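Zerero Festival Trolley

Home > Camping and Festivals > Trolleys and Carts > Zerero

In stock. Ships from our Binda warehouse.

If you've ever walked from the far end of a festival car park with a tent under one arm, an esky in the other hand and a doona slowly escaping from its bag, you'll already understand why we started making trolleys. The Zerero is our third go at one, and we think it's the best so far (we would say that, but we've also been dragging it across paddocks for two summers and we're still fond of it).

It's built for music festivals first. That means long walks on rough ground, a queue at the gate, somebody wanting to look through your bags, and then another walk to wherever there's a patch of grass left. It folds flat enough to slide under a camp stretcher, and it opens again without any tools or swearing.

What it carries

The load rating is 51 kilograms on firm, level ground. For most people that covers a four-person tent, sleeping bags, a couple of chairs and enough food to last until the closing act. On sand or deep mud we'd suggest going lighter, and taking turns on the handle. The bed is 900 millimetres long, so a standard folding chair lies down inside it with the tailgate shut. Longer poles and shade shelters can ride with the tailgate down, held in with the strap that comes in the box.

The fabric liner lifts out and goes through a cold machine wash. Please let it dry in the shade before you put it back, and keep it away from the dryer, as the coating on the underside doesn't like the heat. 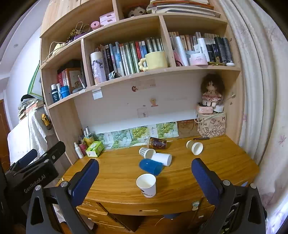 Wheels and handle

We spent longer on the wheels than on everything else put together. The Gulus wheel that comes standard is wide and fairly soft, with a chunky tread that rolls over tent ropes and tussocks without tipping the load. It isn't a pumped tyre, so there's nothing to go flat at two in the morning when you're trying to find your way back from the main stage. The front pair swivel and can be locked straight for downhill stretches.

The handle telescopes, and there are 2 locking positions, one for pulling upright and one that folds back over the bed so it's not in the way of people walking through camp. Taller customers told us the old handle kept nudging the trolley into their heels, and they were right, so this one is longer. The grip is cork and feels better every year.

Sleeping kids and tired friends

We get asked this one every season, usually by parents with a family day coming up. The Zerero is a gear trolley and we don't rate it for carrying children. We know what happens when a small person runs out of puff before the headliner comes on, but it has no harness and no proper brake. If you need something for little ones, have a look at our Serra wagon, which has a padded seat, a belt and a sun canopy, and folds down nearly as small. 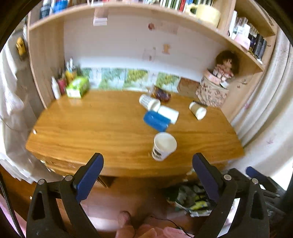
A few of the bigger festivals also have their own rules about wheeled carts, and some won't let them past the campground into the stage area. It's worth reading the conditions on your ticket before you leave home. The folded trolley will lock to a tent peg or a bull bar through the steel eye on the frame, though you'll need to bring your own padlock.

In the box

Zerero trolley with four Gulus wheels
Removable liner in olive, rust or navy
Load strap
Side pocket for torches, sunscreen and your set times
Printed care card

Extras sold separately

Binda rain cover, clear, fits over a full load
Battery light string for finding your camp in the dark
Spare wheel with axle pin

Looking after it

Hose off the mud as soon as you're home, especially from the swivels, and give the axle pins a wipe with a little light oil once or twice a season. Store it somewhere dry. If a wheel starts to squeak it almost always wants cleaning, so try that before you order a new one. Spare parts for the earlier trolleys are still available as well, and we'll keep making them for as long as people are using them.

Returns and repairs

You have 30 days to change your mind, as long as it hasn't been out in a paddock. After that we're still happy to help with repairs, and you can post us just the broken bit if the rest is fine. Orders placed in March can take a little longer to go out, with the autumn festivals all landing at once, so please order early if you've got a gate time to make.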